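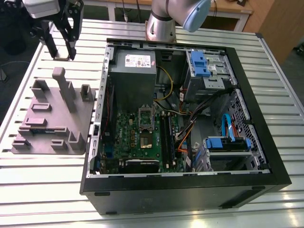
Atelier partagé de Corumside > Forum > Projets en cours > Démontage d'une tour au bras : séquence, berceau, pince

Kinel
Messages : 1719

Je rouvre un sujet propre, l'ancien était devenu illisible entre les histoires de clés du local et les questions d'alimentation.

Où on en est. Le bras est réglé, la table en profilés est de niveau et le berceau imprimé est bridé à gauche de la tour. Le but reste le même : ouvrir une tour de bureau posée sur le flanc, sortir le processeur, le poser dans le berceau, puis sortir les barrettes de mémoire et les poser aussi. Ensuite le chemin inverse. Pas de vision pour l'instant, tout est en positions apprises.

Ce qui marche : la descente au-dessus du socket, le dégagement vertical, le retour au-dessus du berceau. J'ai tourné la trajectoire à vide en boucle hier soir, vitesse réduite, sans dérive que je puisse mesurer au pied à coulisse.

Ce qui ne marche pas : le levier du socket. Les doigts passent, mais dès qu'on pousse latéralement le levier glisse et la pince termine sa course dans le vide. Pour le moment je l'ouvre à la main avant de lancer le programme.

Deux questions :
– est-ce que quelqu'un a déjà fait un doigt avec une encoche pour crocheter un levier de ce genre ?
– est-ce que je garde les câbles en place ou est-ce que je vide le boîtier ?

Rosales

Pour les câbles, vide. Tu as de l'alimentation qui retombe vers la carte mère et le faisceau des baies qui traverse en diagonale. Un jour la pince va en accrocher un en remontant et tu vas arracher un connecteur, ou pire, décaler la tour sans t'en rendre compte. Toutes tes positions apprises seront fausses à partir de là.

Pour le levier, j'avais fait une encoche sur un doigt en PETG. Elle a tenu 5 cycles.

Kinel

5 cycles avant casse ou avant usure ?

Rosales

Casse nette, au fond de l'encoche. J'avais imprimé debout, donc couches en travers de l'effort. C'était bête. Couché, ça tiendrait sûrement plus longtemps, mais je n'ai pas refait l'essai.

Valilia

Pas d'accord pour les câbles. Si on vide le boîtier, on fait une démo sur un boîtier vide, et ça n'apprend rien à personne. Une tour qui arrive à la collecte a ses câbles. Autant prévoir la trajectoire avec.

Par contre il faut les attacher. Deux colliers velcro sur le faisceau de l'alimentation, un sur celui des baies, et on dégage une colonne au-dessus du socket et des barrettes. C'est ce que fait n'importe quel monteur avant de travailler.

Rosales

Un monteur a des yeux. Le bras n'en a pas, c'est écrit dans le premier message.

Valilia

Raison de plus pour attacher. Je ne dis pas de laisser en vrac.

Elfriede Sutter

Bonjour à tous. Je passe rarement sur cette partie du forum mais j'ai fait de la maintenance de postes pendant longtemps, donc quelques remarques.

Le levier de socket ne se pousse pas seulement sur le côté. Il faut appuyer vers le bas, écarter, puis remonter. Si le programme pousse latéralement sans appui, il glissera toujours, avec ou sans encoche. Avec une pince à deux doigts parallèles, je fermerais la pince et j'appuierais avec le bout des deux doigts joints, puis je décalerais, puis je laisserais remonter doucement. On ne saisit rien du tout.

Ensuite, attention aux contacts. Selon le modèle de socket, les broches sont du côté carte mère et elles se plient si on pose le processeur de travers. Sur une carte de récupération ce n'est pas dramatique, mais une fois pliées vous ne saurez plus si l'échec vient du bras ou de la carte.

Enfin, débranchez le cordon secteur de la tour et videz les condensateurs en appuyant sur le bouton de mise en marche. Je le dis à chaque fois et je continuerai.

Kinel

Merci, l'appui vers le bas je ne l'avais pas dans la séquence. J'avais une seule position d'approche puis une translation. Je vais la couper en trois points : appui, écart, remontée.

Cordon débranché, oui, il n'est pas au local quand je travaille dessus.

Rosales

Le souci avec l'appui, c'est l'effort. Ton bras est en position pure ou tu as une limite de couple ?

Kinel

Limite de couple réglable par axe, mais grossière. Je comptais mettre la limite au plus bas et descendre par pas de 0,2 mm.

Rosales

Alors mets quelque chose de souple au bout des doigts. Un morceau de gaine thermo ou une pastille silicone. Sinon tu marques le levier ou tu tords la cage.

Valilia

La gaine thermo change l'épaisseur, donc la prise du processeur dans le berceau. Il faudra reprendre les cotes.

Kinel

Pour le berceau, je pense réimprimer de toute façon. Liste des défauts relevés sur la version actuelle :

– logement du processeur trop juste, il se coince s'il arrive avec un peu d'angle. Je vais ajouter un chanfrein d'entrée.
– le grand montant vertical est solide mais il gêne le passage du corps de la pince quand on vient de la droite. Soit je le raccourcis, soit je passe par-dessus.
– le support en U du coin est bien, je n'y touche pas.
– la base se soulève un peu d'un côté. Imprimée trop vite sur plateau mal dégraissé, c'est ma faute.

Valilia

Ne raccourcis pas le montant. Passe par-dessus. Si tu modifies le berceau à chaque gêne on n'aura jamais deux essais comparables.

Kinel

Passer par-dessus rallonge chaque aller-retour de 3 secondes à vitesse réduite.

Valilia

Et alors ? On est pressés ?

Kinel

Non. Mais j'aimerais que ça tienne dans la démo d'avril.

Rosales

Je suis plutôt de l'avis de Kinel. Le montant a été dessiné pour la première pince, qui était plus étroite. Le garder tel quel par principe n'a pas de sens.

Elfriede Sutter

Question sans doute naïve : pourquoi ne pas tourner le berceau d'un quart de tour ? Le montant se retrouverait sur un autre côté et la pièce resterait identique.

Kinel

Ça me plaît mieux que de raccourcir. Les trous de bridage sont symétriques, donc c'est faisable sans rien imprimer. Il faut réapprendre toutes les positions de dépose, mais je dois le faire pour la gaine de toute façon. J'essaie ce soir.

Pour les câbles je fais comme dit Valilia, velcro, et si la pince en accroche un on vide. Rosales, tu pourras dire que tu l'avais dit.

Rosales

Je le dirai.

Kinel

Retour après essai, 22 h 40.

Berceau tourné d'un quart de tour : le corps de la pince passe à droite sans toucher. Par contre la dépose des barrettes se fait maintenant avec le poignet presque en butée. Ça passe, mais de justesse, et je n'aime pas travailler là.

Levier : la séquence appui, écart, remontée l'ouvre. Trois réussites de suite, puis un échec parce que la gaine avait glissé au bout du doigt. Recollée à la cyano, j'attends demain pour recommencer.

Câbles : rien accroché.

Rosales

Rien accroché pour l'instant.

Pour le poignet, décale tout le berceau vers la tour d'une rainure de table. Tu regagnes de l'angle.

Valilia

Ou déplace la tour, elle n'est pas bridée que je sache.

Kinel

Elle ne l'est pas, et c'est le point suivant. Ses pieds en caoutchouc ne servent à rien quand elle est couchée. Je cherche deux équerres basses avec des écrous pour la rainure des profilés, sans percer le boîtier. Si quelqu'un a ça dans un tiroir, laissez-les dans mon casier avec un mot.

Elfriede Sutter

J'en ai deux en acier, un peu larges. Je les dépose demain matin. Prévoyez du feutre dessous, elles ont des bavures.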